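Chapter 6
What Clothes Cost After You Buy Them

A shirt has two prices, and stores print only the first. When the town of Jonden surveyed household spending, it found 1,160 homes that could name the price of a shirt and 826 that had ever guessed the cost of keeping one clean.

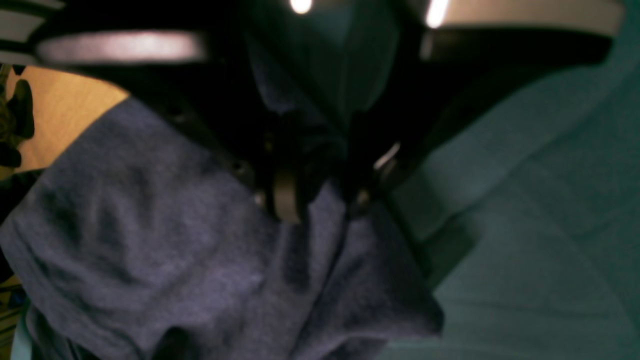
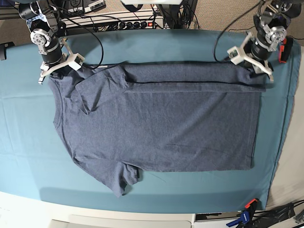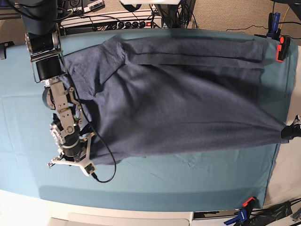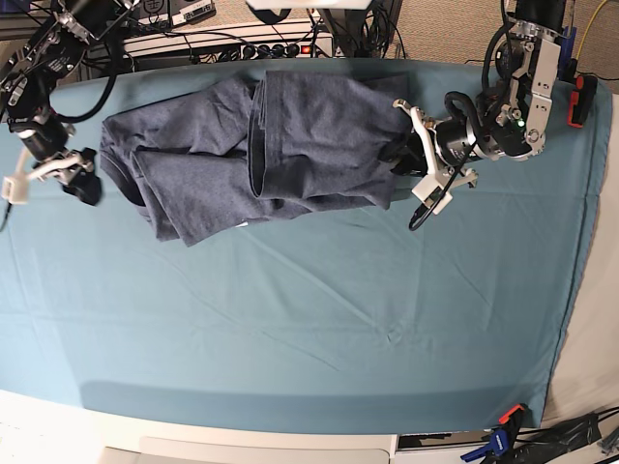
Blue knit on a cloth.

One reader of the first edition objected that upkeep is mostly unpaid labor – and labor, paid or not, goes in the budget. We agree. Section 2 adds it up.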